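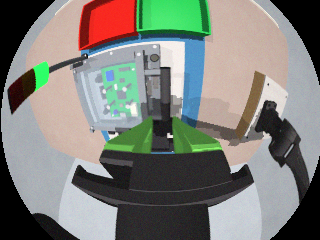
Most of the planning failures on the board-handling task start as perception failures, Renji Hoshino told the visiting group at the opening of the morning session, and the team had lost a good part of the spring before its logs were good enough to show it. The remark set the direction for much of the day, and this report follows the same order: tooling first, then perception, then planning and control.

The visit to the Virnen laboratory took place in June at the invitation of its software group. The Barness Institute sent six members of its automation program. The purpose was to review the software used to develop and check robot routines for circuit board testing, and to decide whether parts of it could be adopted for the Institute's own training courses. No hardware was reviewed. All demonstrations were run in simulation from the second-floor software room.

Tooling

The laboratory works in an in-house environment called Hattori, which joins a physics simulator, a task editor and a log viewer. The task under study is the handling of a printed circuit board at a test fixture, with a single arm, a two-finger gripper and two open trays, one red and one green, next to the work area. Every object is described in a plain text file that gives its geometry, mass, friction values and starting pose. A change to one of these files is reviewed in the same way as a change to the control code, and two sign-offs are required before it is merged.

The group was shown how a failed run is examined. Hattori stores the planner's inputs, the joint commands and the contact forces against a single clock. An engineer can move to the first moment of contact, change one value and restart the run from that point. Our members who teach the introductory course considered this the most useful feature of the day. At present, our students must repeat an entire run to test a single correction, and several of them give up on the exercise before reaching the interesting part.

The log viewer is less finished. Searching by task stage works well, but searching by error type depends on tags that engineers enter by hand, and the tags are not consistent. "Slip," "slipped" and "grasp lost" all appear for the same event. The laboratory acknowledged this and has a revised list in preparation.

Perception

The second session dealt with estimating the pose of the board. Green gripper fingers and a green board can be hard for a color-based method to separate at close range, and the laboratory gave up on color segmentation early in the project. The current estimator fits a board model to edges and to the larger components, then reports a pose together with a confidence value. If the value falls under a set limit, the arm retreats to a standoff position and the estimate is repeated.

Lighting is varied between runs. Shadow direction, surface brightness and small errors in camera placement are all drawn from ranges kept in the task file. Each nightly batch consists of 200 runs, and a short report is waiting for the team at the start of the working day. We asked whether the ranges had been checked against measurements from a physical cell. They have been checked for camera placement. The lighting ranges are still based on judgment, and the laboratory would welcome data from partner institutions on this point.

Planning and control

After lunch, the group followed the task through the planner, stage by stage. The routine is divided into 16 stages, each with a stated entry condition and a stated exit condition. If an exit condition is not met, the planner does not move to the next stage. It either repeats the current one or returns the arm to a safe pose and stops.

The lid of the fixture received particular attention. It is hinged, and the space it occupies depends on its angle, so the planner cannot treat it as a fixed obstacle. Earlier versions used one large keep-out volume that covered every lid position. This was safe, but it ruled out most of the useful approach paths, and the arm took long detours over the table. The present version reads the hinge angle from the simulator state and rebuilds the keep-out volume before each motion.

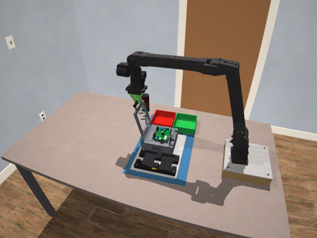
The rebuilt volume is passed to the planner with a fixed margin, and the forearm and wrist are checked against it along the whole path. The stack light is included in the same check. It is a small object, but it stands close to the route the gripper takes on the way down, and it was left out of the collision model in the first release – an omission that was found only when a reviewer compared the model with the task file.

Control during contact is handled separately. Once the fingers close, the position controller gives way to a compliant mode with limits on force in each direction. Hoshino explained that these limits are set for the board, and that the gripper itself could tolerate a good deal more. The values are stored with the task and not with the arm, which allows the same controller to be used for other parts. We asked to see the limits changed during a run. This is not permitted in the current release, and the group was satisfied with the explanation that a changed limit should always produce a new run record.

A brief comparison was also given with Astora, the laboratory's earlier planning package. Astora is still maintained for two older tasks, but no new work is being started on it. Institutions that hold course material written for Astora should expect to convert it. A conversion script exists and handles the task files. It does not handle custom exit conditions, which have to be written again by hand.

Points for follow-up

The Institute will request a trial copy of Hattori for use in the fall term, limited to the task editor and the restart function. The log viewer will be considered again once the revised error tags are in place.

Our teaching staff will prepare a short unit on entry and exit conditions based on the stage structure seen during the visit. The laboratory has agreed to share its written guide on this subject, and has asked that corrections be sent back to the authors.

Lighting measurements from our own training cell will be collected over the summer and sent to the laboratory in the format it supplies. A second visit, covering the force limits and their selection in more detail, has been proposed for the following year.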